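Do You Need a Special Oil for Your Table?

14 January 2023

Every winter the same pitch shows up in our inbox. Heated rooms are thirsty, wood is suffering, and only a monthly feeding will save it. This year it comes from Lumico, whose "nourishing" table oil sells for $30 a bottle, or $69 with the cloth and a storage tin.

We have doubts. Wood on a finished table isn't hungry. If the top has been sealed with varnish or lacquer, very little of what you rub on it gets past that layer. Most of it sits on the surface until a sleeve or a dust rag takes it away. The shine is real enough, but it fades in a few days, and then of course you are told to buy more. 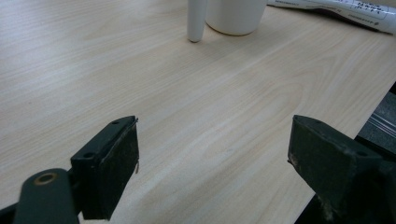 Ninness makes a similar claim for its wax, with a line on the label about 3000 happy homes. Happy compared with what? We wrote to ask whether anyone had left half a table alone as a check. The reply thanked us for our interest and attached a coupon.

Bare or oiled wood is another matter. A cutting board does dry out, and plain mineral oil from the drugstore will do for that. For a sealed top, try a damp cloth, a dry cloth after it, and coasters. If the finish has worn through, no bottle will put it back, and you are looking at sandpaper and a weekend.

The Humphreys polish has more than 13 ingredients, one of them orange scent. We will get to that one in February, along with reader letters on squeaky chairs.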